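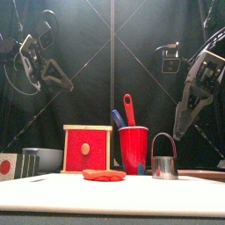

Two arms and a table of kitchen odds and ends at the Filura club.

Every Saturday the Filura robotics club gets 18 students into one room, and I keep asking what they leave with. Akinyi Mosoti, who runs it, tells parents they learn to think like engineers. Maybe. I sat through 66 minutes of it in February and mostly saw kids argue over where a sponge should go.

I don't mind the arguing. I mind the brochure. It promises "career skills" and gives two lines to the work itself — a cup, a box, a cutting board, over and over. 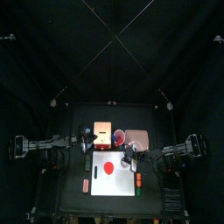
What the judges reward

Dennis Ogola judges the Koech Cup, and he told me a clean run beats a good notebook. So the kids drill the clean run. I would flip that scoring tomorrow, and I doubt the sponsors would let me.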